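Rinura Open Day: What 4 Dollars Gets You

The sign at the gate said the tour would take two hours and change the way we think about glaze. It took fifty minutes, and I still think about glaze the way I did on the bus over.

Rinura bought the old Bodin pottery works a while back and has been promising the town a visitor program ever since. Thursday was the first try. Admission was $4, which went toward "heritage," according to the girl with the cash box. She didn't know whose.

Glória Marinho led our group. She knows her clay and talks fast, and I liked her a good deal more than the script she'd been handed. The script calls Ammont "a living stoneware tradition." Ammont is a product line. It comes in a gift carton, it starts at 300 dollars for a dinner set, and the leaflet says every piece is unique. The leaflet also says every piece is dishwasher safe and matches the others. I asked how both of those could be so and was told there'd be time for questions at the end. There wasn't.

The kiln hall is the best part and you get five minutes in it. You stand behind a rope and look at a closed door. A man named Magdy Ezzat, who loads the thing, started telling us how the shelves get stacked and which spots run hot. That was the one stretch of the morning when people stopped checking their phones. Then we were moved along to the film, which is mostly drone shots of the river. 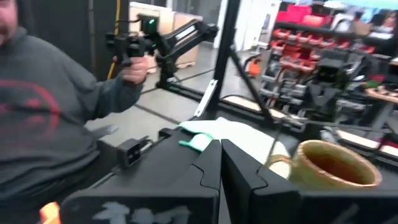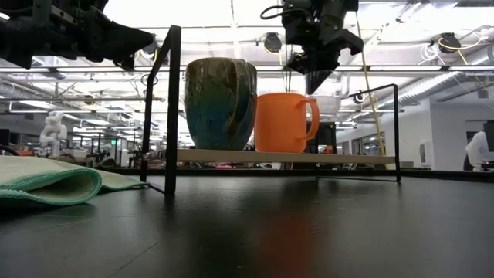 My real quarrel is with the shop, where the talk about craft meets the price tags. Anything with a bit of movement in the glaze is "artisan," and anything in one flat color is "everyday," and the first costs twice the second. I'm not sure why a drip should double the price. The big mug going from olive brown to teal, streaks and all, is a handsome thing with a handle you could get a fist through. But I'd drink my coffee from the plain orange one beside it and be just as happy. The woman at the register told me the streaks come out differently every firing. Fine, but so does my toast.

They say they want 200 visitors a week by November. With what's on offer now I doubt it. Drop the film, let Ezzat talk for half an hour, and open the kiln door when it's safe to. The Zorkerel café next door has already printed a pottery lunch menu, so somebody believes in it. The soup was all right.

Parking is free but the lot is gravel and drains badly. The last tour leaves at 3 p.m.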